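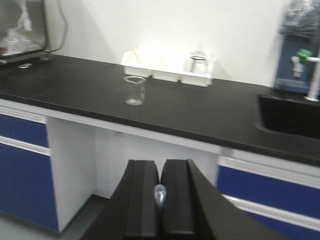 The long counter, with the divided tray at the back and the small beaker in front of it.

August 12, 2023

In by eight. Parking lot mostly empty, so I got the spot by the side door and didn't have to carry the box of paper towels all the way around. Spent the day on the teaching lab at Godinho Hall. Classes start again in under two weeks and the room has been used as a dumping place since the end of the spring term.

I started with the long counter. The black top shows everything. Dust, rings from glassware, the powdery smears you get when somebody wipes up a buffer spill with a dry towel and calls it done. I went over it once with plain water and once with the mild cleaner, then dried it. The white trim along the front took longer than the top did. There is a scuff near the middle that would not come off and I left it. I think it was there in January when we moved in.

The divided tray is staying. I had thought about putting it in the cupboard under the sink, but then the small things end up loose in drawers again. I have the clear beaker standing in the right-hand compartment and the middle one free for whatever the first class needs. It sits against the wall, where a sleeve won't catch it. The left compartment still has to be sorted. I'll do that when I have labels.

The small beaker I keep out in front. It is an old one and the base has gone a bit cloudy, and the marks on the side are hard to read unless you hold it up to the window. Fine for rinse water. I would not measure anything in it. I thought about throwing it out and then didn't.

The crumpled plastic bag is still in the glass-fronted unit at the end. I meant to take it out before lunch and forgot, then meant to take it out after lunch. First thing on the list for next time. While I was at that end I looked at the cable too. It loops down along the wall and I would like it held back with a clip. The stick-on kind won't stay on that paint. Ask facilities.

The Vorness order came at ten. One carton was fine. The other had been packed with the heavy bottles on top of the droppers, so there was some breakage, nothing serious. I set aside the broken ones, took pictures for the claim, and emailed them before I could forget. The packing slip said 400 transfer pipettes and the sticker on the bag said 200. I did not open the bag to find out. I wrote to them and asked. If it's short they can send the rest with the back-ordered filter paper.

Went through the glassware drawers after that. The top drawer was not bad. The second one had beakers stacked inside each other, which I have asked people not to do, and two of them were stuck together. Ran warm water over the outside one for a while and cold in the inside one and they came apart. A chipped 100 mL cylinder went into the broken glass box. I also found a pair of reading glasses, a bike key, and a birthday card with no name on it that had never been written in. Put them all on the windowsill in the hall.

Saodah Nasution came by a little before noon to see how far along the room was. She is teaching the first section and wants everything for the dropper exercise laid out at the benches beforehand, so that students are not all lined up at one cupboard for twenty minutes. I agree with that. Last year the line was the main problem. We talked about whether each pair should get their own small beaker or share one between two pairs. Her own set, I said, as long as they rinse them. We have enough if none of the drawers get raided by the upstairs lab. She is going to talk to upstairs.

She also asked about the pale bulbs on the older droppers, the ones that have gone sticky. I'd forgotten about those. Checked after she left and she was right, they feel tacky and a few have split at the neck. They should all go. The clear ones are in better shape. I'll price new ones at Prarnon, who were cheaper last time, though slow.

Lunch outside on the wall. Cheese sandwich, plums. Hot, and the mowers were going, so I didn't stay out long.

Afternoon was mostly paper. Safety sheets for the new cleaner went in the binder. The binder itself is falling apart at the rings and I have put in for a new one. Threw out the old sign-out sheets from the spring. Rewrote the list that hangs by the sink in bigger letters, and left off the line about aprons, as we don't use them in that room anymore. The eyewash got its weekly run and I signed the tag.

The man from Altton called at three about the balance. He can come for the calibration before classes start, but only early in the morning, and he needs the room quiet and the vents off. Told him that was fine and then remembered I don't have a key to the vent panel. Another one for facilities. He quoted the same price as last year plus 50 dollars for travel. I said I'd have to check with the office. The office will say yes, they just like to be asked.

Swept the floor last. It's gray and hides the dirt better than the counter does, so it gets skipped. A lot of grit had collected under the bench on the left side. I mopped only as far as the door, then emptied the bucket and went home a little after five.

Still to do:
Plastic bag out of the unit
Labels for the tray
Left compartment
Clip for the cable, key for the vent panel (facilities, one email)
Throw out sticky droppers, order new ones
Answer from Vorness
Tell the office about the travel charge

My back is stiff from the low drawers. Took a long shower, ate leftover rice with an egg on it, and called Mom - she says the tomatoes have split from all the rain and do I want any for sauce. Told her yes. Picking them up tomorrow if the car gets over its noise. Bed early.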